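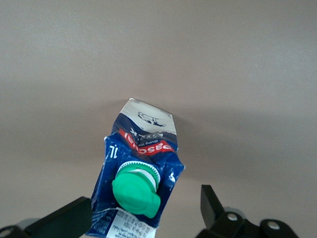

Brândușa Mocanu says most basketball prediction pages read as if they were written after the game by someone who had lost money on it. She has a point, and we are hiring anyway.

Game Preview Writer (part-time, remote)
Jalteck — Basketball desk

We publish previews of pro and college basketball games: likely lineups, injuries, the spread, the total, and a pick. We have read a great many of these, including our own, and we don't trust most of them. "Team A is 7-1 in its last eight Tuesday games" tells a reader very little. If you would put that in a first paragraph, this job will annoy you.

What you would do
Write two previews per game day, 300 words each, filed before noon Eastern.
Check every injury note against the team's own report. Social media doesn't count.
Log each pick before tip-off. The log is public and we don't edit it. Last season's desk went 53 wins and 84 losses on 137 picks, and that record is still up.

What we want
You watch games to the end, bad ones included. You can explain a point spread to a person who has never placed a bet. You know how small a sample five games is, and you say so in print.

We don't need a "proven system." Morena Caputo reads all the applications, and she stops at that phrase. Past betting profits won't help you either — we can't check them, and we doubt you can.

Pay is per preview, the same whether the pick wins or loses. You may not bet on games you cover. The schedule is uncertain while the leagues are shut down, so we can't promise a start date, and we would be wary of any outlet that does. We hope to have writers signed up by the end of June.

To apply
Send one preview of any past game, written using only what was known that morning, plus a short note on a pick you got badly wrong and why. No cover letter. Address it to Chun-yin Tsai, Basketball desk, Jalteck.

Posted May 11, 2020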